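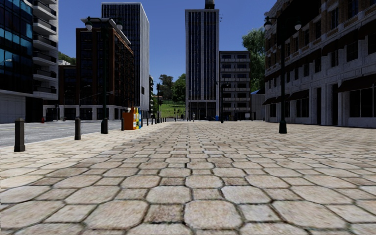 A simulated plaza used for sidewalk driving tests, with bollards and news boxes along the road side.

Before a machine can carry a bag of groceries to a front door, it has to cross the paving outside. That chore is where Stomel, a small firm in Tunlow, has put most of its work since July. Its delivery cart, the Dauda, does its practice on a computer-made street.

The job sounds easy. Leave the store, keep off the road, stay clear of the posts, stop if a person walks by. A ten-year-old can do it with a carton of eggs. The Dauda ran the plaza route 106 times in one week and finished most of the runs, but it stopped dead in 12 of them and had to be started over.

Most of those stops came down to the ground. Big octagonal stones with small squares between them and dark joints make a busy pattern, and the cart's software sometimes read a joint as a step. A stain on a stone can do the same thing.

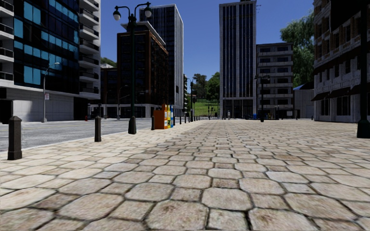

Posts gave less trouble. The cart now keeps 3 feet from anything upright, though that makes it slow where there are lamp posts and newspaper boxes as well as bollards. Shoppers in a hurry would pass it easily.

Stundik, which runs a grocery warehouse across town, plans to try two of the carts on its own loading floor first. The floor there is flat concrete and the staff know to step aside. Lifting the bags in and out will still be done by hand. So will the stairs, the doorbell and putting the milk in the refrigerator.

Stomel has not set a date for a real sidewalk. The next round of simulated runs starts Tuesday, with more people added to the plaza.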